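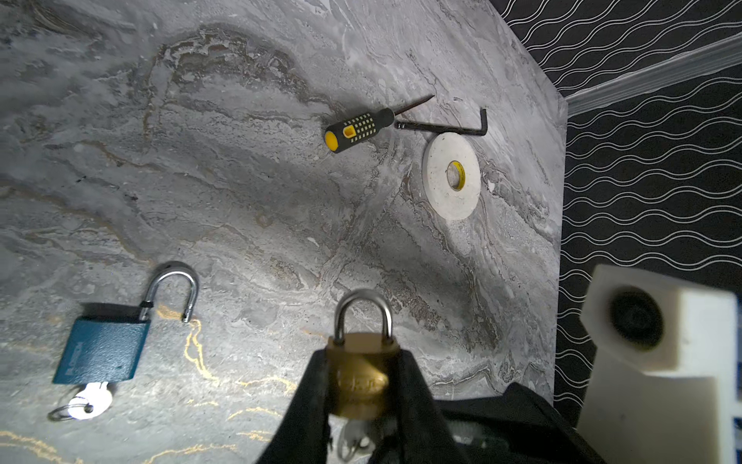 Padlock service before winter: Clanport and Makham

The annual padlock service at both Tandedo sites begins in November. It covers 174 padlocks on gates, fuel cages, meter cabinets and the outer row of storage units. Locks fitted by tenants to their own units are outside the program, but the same procedure applies to them and tenants are welcome to follow it.

Most of the lock faults reported last winter had one of two causes: dirt in the keyway, or oil that had thickened and held the pins in place. The second was the more common at Makham, where the gates face the water and had been sprayed with general-purpose oil several times a season. Oil makes a stiff lock turn easily for a week or two. It then collects dust, and the dust and oil form a paste that gets worse in cold weather.

Procedure for pin tumbler padlocks

Open the lock and remove it from the hasp. Hold it with the keyway facing down and tap the body against a block of wood. Blow out the keyway with short bursts of compressed air. If the key comes out with black residue on it, flush the cylinder with a non-residue contact cleaner, work the key in and out, wipe it, and repeat until it comes out clean. Leave the lock open indoors overnight.

Apply dry lubricant to the keyway only. Graphite and PTFE are both acceptable, but they should not be mixed in the same lock. A lock that was treated with graphite last year gets graphite again; the dot of paint on the site register shows which was used (gray for graphite, white for PTFE). Insert the key and turn it through its full travel 20 times, then wipe the key.

The shackle is treated separately. Clean both legs with a dry cloth, including the notches. Put one drop of light machine oil where the long leg enters the body, open and close the lock a few times, and wipe off what comes out. This is the only place where oil is used.

Rust on a plated shackle can be removed with fine steel wool if it is on the surface. Pitting at the notches means the lock is replaced. Do not grind or file the shackle to make it fit a tight hasp. Two locks at Clanport were altered in this way and neither latched fully afterward. If the hasp is out of line, loosen its fasteners and reset it.

Frozen locks

Do not use hot water. It runs into the cylinder and freezes again. Alcohol-based deicer may be used, but it strips dry lubricant, so any lock that has been deiced goes on the list for relubrication. Deicer is kept in the gate office at each site and should be signed for.

Keys

Worn keys account for a large share of locks that are reported as faulty. Before a lock is written off, try it with the reserve key. If the reserve turns freely, the lock stays in service and a new working key is cut from the reserve, never from the worn one. Copies of copies drift out of tolerance quickly.

The new Michiels key cabinet at Clanport has 200 hooks and replaces the three smaller boards. Hook numbers match lock numbers in the register, and the hooks left over are for reserves. Keys should not be left in open locks during the service. Move the key to its hook as soon as the lock has been tested.

Small parts and tools

Screwdrivers, hex keys, cleaning brushes and spare hasps have been stored in solid plastic bins, which held moisture through the spring and left a film of rust on most of the steel parts. The bins are being replaced with hanging wire baskets. Air moves through the mesh and grit falls out of the bottom instead of settling in the corners. Parts smaller than the mesh opening go in lidded jars on the shelf.
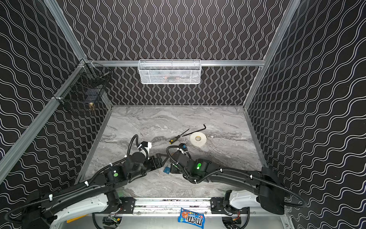

Wire-mesh basket, open at the top, hung from a crossbar.

Baskets should be hung from a fixed bar with both hooks seated, and loaded evenly along their length. Aerosols and bottles of cleaner stay in the metal cabinet.

Schedule

Clanport gates and cages are serviced first, then the meter cabinets, then Makham. Each lock is replaced by a numbered temporary lock while it is out of service. Access codes do not change. Tenants who use the Makham rear gate should expect it to be closed on Monday until 10 a.m. during the Makham part of the work; the front gate remains open.

Stiff or sticking locks can be reported at either gate office. Please give the number stamped on the hasp plate, and say whether the key is hard to insert or hard to turn.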